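The Long Table

We got the long table on a Friday, and by the Monday I had already decided I would never work anywhere else.

You have to understand what came before it. Before it we had the two little desks from the Skenberg sale, the ones with legs that folded up when you leaned on them, and before that we had the floor. I did the whole of the first river on the floor. I drew every bend of it on my stomach with a cushion under my ribs, and when I stood up at night I had the pattern of the floor printed on both elbows! It's a good river, I still think so, but you can tell which parts were drawn by someone who wanted her tea.

So: the table. It came up the stairs on its side with five of us underneath it like ants with a lolly stick, and it went round the turn on the second landing with the width of a thumb to spare. Pale wood, lovely and plain. I put my hand flat on it and it didn't wobble. I put both hands on it and leaned and it still didn't wobble, and I laughed out loud, and my brother (who was lying on the landing getting his breath back) asked me what on earth was so funny about a table.

What I wanted it for was the map. Privus is an island that isn't there. Our grandfather made it up for the two of us when we had measles, and he gave it a harbour and a post office and a hill with a bad temper, and when he died we found he'd kept on making it up, on his own, for years. There was a biscuit tin full of it. Street names, bus times, the price of a bun in the café at Brustik. A list of every boat in the harbour, 729 of them, with the owners' names beside each one and little remarks such as "leaks" or "sings".

We couldn't leave it in a tin. Anyone would see that! So we took the room, my brother and his wife and I, and we shared it with whoever could pay a bit towards the heating, and we set about drawing the whole island at a size you could walk your fingers through.

I love that room. I'm going to say so now in case I forget to say it later, because I get carried away with the harbour. I love the red brick along the one side, which makes everybody look as if they're sitting in front of a bakery. I love the white shelves with all the boxes on them, though half of them belong to people who left ages ago and the other half belong to my brother. I love the plant. It's only small, but it's put out a new leaf every time I've been close to giving up, and I've stopped thinking that's chance.
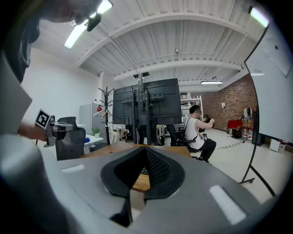
The hill was the hardest. Grandfather had never drawn it, you see, he'd only written about it, and he'd written about it differently according to his mood. In April one year it was "a decent sort of hill, good for kites". By the next page it had swallowed a goat. My sister-in-law said we should take an average. My brother said you couldn't take an average of a goat, and they went at it across the table for most of an afternoon, cheerfully, both of them drawing over each other's lines in different colours until there was a patch in the north-west you could hardly see the paper through.

And that was when I saw it. I'd gone to the fridge for the milk, and when I turned round I was looking at the map from the far end for once, and the patch had a shape. All those crossed-out slopes, all that rubbing and bickering, had made a great dark shoulder of a hill with its head down. It looked furious! It was exactly right. I stood there with the fridge door open behind me, shouting at them to put the pens down, put them down, don't touch it.

We've never changed a line of it since.

After the hill, everything came quickly. We did the post office in a morning. We did the whole of Dela Peña Street, which runs from the fish steps to the bandstand and has a bend in the middle where Grandfather must have turned over a page, and we gave every house on it a front door. My brother does doors beautifully. He does them very small with his tongue sticking out, and each one is a bit different, so that you feel you'd know which to knock at. There's a green one near the top with a bicycle against it. I asked him who lived there and he said he didn't know yet but that they'd be out until six.

That's the thing I'd want to tell anybody who's thinking of making a place up. You start off being in charge of it, and for a while it's all rulers and decisions, and then one evening you look for the bakery and it's moved, and you find that it's better where it's gone. You have to be quick then, and follow it down the street before it shuts.

The harbour took us all winter. There were 2,000 paper scraps in the tin by my sister-in-law's reckoning, and she's the one who went through them, ironing them between two tea towels, and she says a good half were boats. Some had only a name. Some had a name and a little sketch and a long story about a cousin. We drew each one at its mooring, the leaking ones a shade lower in the water, and for the ones that sang we couldn't think what to do, until I tried leaving a ring of bare paper round them where the sea should be. It works! I can't explain it, but you look at those boats and there's a hum.

The last scrap was at the very bottom, stuck to the tin with old jam. I got it off with a butter knife and a lot of patience. It was in his late handwriting, the kind that leaned over backwards, and it said: "Mooring kept for the children. Any size of boat."

So there was one place left, right at the end of the harbour wall, between a trawler that leaked and a rowing boat that sang.

My brother handed me the pen. I said no, you, and he said no, you do boats and I do doors, and we pushed it to and fro across the wood until his wife picked it up and drew the boat herself, very fast, a fat little thing with a crooked mast and an enormous flag. She'd never drawn a boat in her life. She drew three heads looking over the side of it.

"There," she said. "Who's got the tin? I want to know what time the café opens."

It opens at half past seven, and the bun is fourpence, and we've already started on the island next door.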